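Visitor access to the robot demonstration at the Kastero open day

Community Help > Events and Visits > Londent Technology Center
Posted 21 Sep 2018
Viewed 247 times

Kohlhase_Parents
I am writing on behalf of the parents' association of the Kohlhase district. We intend to bring a group of children and accompanying adults to the open day in January and would like to attend the robot demonstration in the Kastero hall. The printed program lists the demonstration but does not state whether places must be reserved, how long a session lasts, or whether children may stand near the robot while it is operating. One member of our group uses a wheelchair, and the program makes no mention of an elevator. We would also appreciate knowing what kind of work the robot performs, as several of the younger children are expecting it to walk and talk. We would be grateful for information from anyone who has attended in the past or who is familiar with the arrangements.

Londent Visitor Desk
Thank you for your inquiry. The following arrangements apply to all groups.

Reservations are required for groups and should be made in writing to the Visitor Desk. Please state the number of adults and children separately, and indicate any access needs. Individual visitors may join a session without a reservation if places remain at the door. The hall has a fixed limit of 205 persons, including staff, and the doors are closed once that number is reached.

Each session consists of a short introduction, the demonstration itself, and a period for questions. Visitors remain behind the floor line at all times while the robot is switched on. Children must be accompanied by an adult. Flash photography is not permitted during the session, but photographs without flash are welcome.

The robot does not walk or speak in this demonstration. It works at a table with two arms and two multi-fingered hands, and the tasks involve ordinary household items and soft toys. Staff explain each task before it begins. An attempt may be stopped and started again, and groups are asked to allow for this when planning the rest of their day.

The Kastero hall is on the second floor. The elevator is reached through the side entrance on the Drandstead side of the building. Visitors who use a wheelchair are given places in the front row, and we ask that these be requested in the reservation.

drandstead_resident
I attended last January with my two nephews. Parking was the main difficulty. The lot in front of the building was full well before opening, and we were directed to the overflow lot, a walk of 700 yards with no sidewalk for part of the way. I would advise anyone with small children to use the bus.

With respect to the demonstration, the movements were slower than the boys had expected, and the younger one lost interest before the questions. The older one asked how the fingers were moved and received a very thorough reply. I would suggest the front left side of the hall, where there is no pillar. I do not know whether the café is open this year. I have added a picture of the table below.
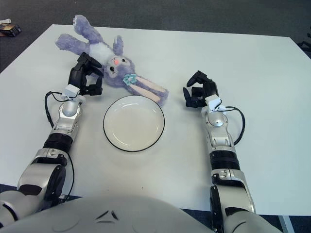 The two robotic hands at the table, with the plush bunny and the plate.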